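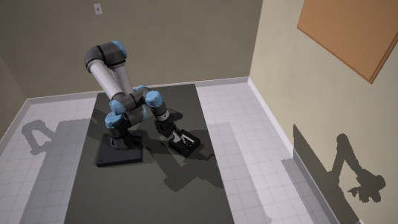
Home | Data | Documentation | Releases | Contact

Panska Open Day Set: Data Card and Read Me

Feb 13, 2021
Posted by the Data Office, Nazari Institute, Droltau

Summary

The Panska Open Day Set contains simulated robot arm runs recorded during the public open day held in December at the Travmont building in Droltau. Visitors were invited to guide a simulated arm through a short handling task under the supervision of staff. The set holds 53 runs, of which 40 are marked as complete. It is released for teaching, for the testing of playback tools, and for comparison with runs made by trained operators.

This card describes how the runs were made, what each run contains, and the limits that users should keep in mind. It applies to the first release only.

Background

The Nazari Institute opens part of the Travmont building to the public each December. In earlier years the robotics section presented prepared motions, which visitors watched from behind a barrier. For the most recent open day the section decided to let visitors direct the work themselves. A simulated workspace was chosen for this purpose, as it could be reset quickly between visitors and required no safety training.

The demonstration was given in four sessions. Each session opened with a short talk by a member of staff, followed by a guided run and then by visitor runs in the order of sign-up. Visitors who did not wish to take a turn were welcome to watch on the large screen at the side of the hall.

The task

The arm starts above the table with the gripper open. The operator lowers the gripper to a small open box, closes the fingers on the object inside, lifts it clear of the walls of the box, and sets it down on the table. A run ends when the object has been released or when the session leader stops it.

Three starting layouts were used. They differ in the position and rotation of the box. The arm, its base plate and the table stay the same throughout. The layout of each run is given in the run index.
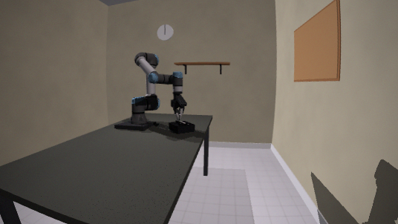
The position of the box had more effect on visitor runs than staff had expected. Layouts that placed it in the middle of the table were learned quickly, while those that placed it close to an edge led many visitors to approach too slowly and to correct the wrist several times. With the box near the right edge of the tabletop and turned slightly, as it is here, the fingertips must come down to a narrow opening at an angle that is hard to judge from a single view. Session leaders therefore advised visitors to use the shadow on the table around the box as a guide to height. Users who study approach paths should treat the layouts separately and should not pool them.

The room

The task takes place in a plain simulated room with a tiled floor. The walls carry a few fixed items, including a round clock, a wooden shelf and a board. These items play no part in the task. The clock is a static object and must not be used to order or time the runs. Run times are found in the log files.

Contents of each run

A joint log, with positions for every joint of the arm.
A gripper log, with commanded and reached opening.
An object log, with the position of the box and of the object.
A result entry, marked complete, stopped or dropped.
The layout name and the session in which the run was made.

Logs are plain text with one line per time step. Column names are given in the first line of each file. Rendered views can be made from the logs with the playback tool in the Documentation section.

Result entries

A run is marked complete if the object was set down outside the box and released in an upright position. A run is marked dropped if the object left the gripper before it was lowered. All other runs are marked stopped. This last group includes runs that ended early for reasons unrelated to the operator, such as the close of a session. The result entry should not be read as a measure of skill.

Entries were assigned by the session leader at the time and checked later against the object log. Where the two did not agree, the object log was followed and a note was added to the run index.

Privacy

No names, ages or contact details were kept. Sign-up sheets were destroyed at the end of the open day. Visitors were informed before their turn that the motion of the arm would be recorded, and those who preferred not to be included could ask for their run to be deleted. Deleted runs are not counted in the totals given above.

Known limits

The runs come from people with little or no practice and contain long pauses, reversals and small corrections. These have been left in place. Contact between the fingers and the walls of the box is modeled in a simple way, and forces should not be taken from the logs. In the first session the gripper log was written at a lower rate than the joint log, and users must align the two before playback.

Use and citation

The set may be used without charge for teaching and research. Published work should name the Panska Open Day Set and the Nazari Institute, together with the release used. Errors may be reported through the Contact page. Corrections will be listed in the Releases section.

Related items

Panska playback tool: installation notes
Panska run index: column guide
Travmont building: directions and access
Open day in Droltau: program of talks
Nazari Institute: terms of use for shared data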